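Hedo publica resultados do primeiro ensaio de tarefas domésticas com garras

Sábado, 5 de março

A Hedo divulgou hoje os resultados do ensaio Flingate, que mede até que ponto uma máquina consegue fazer tarefas de casa e de loja sem ajuda. Das 2710 tentativas registadas, 558 foram concluídas sem intervenção humana. Dobrar toalhas e repor prateleiras ficaram entre as tarefas com pior resultado.

"Ainda não temos uma máquina que se possa deixar sozinha numa cozinha", afirma Doina Hoxha, responsável pelo ensaio. "Pegar numa caneca corre bem. Arrumar um armário, não."

As demonstrações que servem de base ao treino são feitas por pessoas, com garras seguradas à mão. A Warix, parceira do projeto, forneceu 80 objetos de uso corrente.

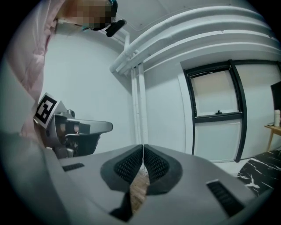 Boletim Hedo, n.º 100

Os dois dedos da garra quase se tocam na ponta, com as faces interiores revestidas de uma malha preta em favo. A próxima fase arranca em setembro e inclui tarefas de reposição em loja.

Contacto para a imprensa: Benjie Quiambao, Hedo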